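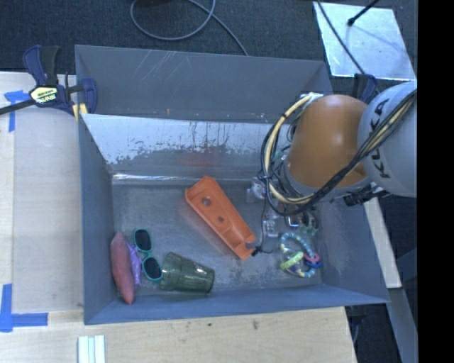 4. Sorting and storing small items

The Rumellow storage bin is meant for mixed household things that have no shelf of their own. It can be used in a hallway, garage or playroom. Light items of different shapes can share it, as with the sunglasses, the green tumbler and the beaded ring toy, provided they lie in a single layer and each one can be lifted out without moving the rest. Scuffs on the floor of the bin and worn paint on the inner back wall do not affect its use.

4.1 Before filling

1. Stand the bin on a level surface. Leave at least 200 mm clear on the side you will be reaching in from.
2. Wipe the floor and walls with a damp cloth and dry them. Pay attention to the line where the back wall meets the floor, where grit collects.
3. Run a gloved hand along the top edges. If you find a burr, rub it down with fine abrasive paper and wipe again.
4. If you bought the Pleria liner, lay it in now with the ribbed side down. The liner is optional.

Note: The liner is 665 mm long as supplied. Trim it with household scissors. Do not fold the surplus underneath, as items will tip on the ridge.

4.2 Filling the bin

1. Put long, stiff pieces in first, flat on the floor. Moulded plastic parts with raised edges should go with the hollow side up.
2. Place narrow items along the left or right wall, parallel to it.
3. Lay cups and tumblers on their side, empty.
4. Fold the arms of glasses and sunglasses before putting them in. Use a case if they are to stay in the bin for more than a day or so.
5. Put soft or crumpled items in last. Check that nothing small has been caught up inside them.
6. Leave one corner of the floor clear for things that come in during the week.

Caution: Do not store glass, open blades or anything containing liquid. Keep beaded toys away from sharp edges, which can cut the cord.

Caution: Do not stand or sit on the rim.

4.3 Emptying and cleaning

Empty the bin completely every 2 months. Wash it with warm water and a little washing-up liquid, rinse, and tip it forward to drain. Do not use scouring powder or wire wool. Bare metal showing through the paint can be left as it is indoors. In a damp garage, dry it well and touch it up with Rainer metal paint. Allow the paint to harden overnight before putting anything back.

4.4 Spare parts

Liners and edge strips are ordered through Plultska, quoting the number on the underside of the bin. For questions about fitting, write to Ingvild Hedlund in the parts office. Section last revised September 18, 2026.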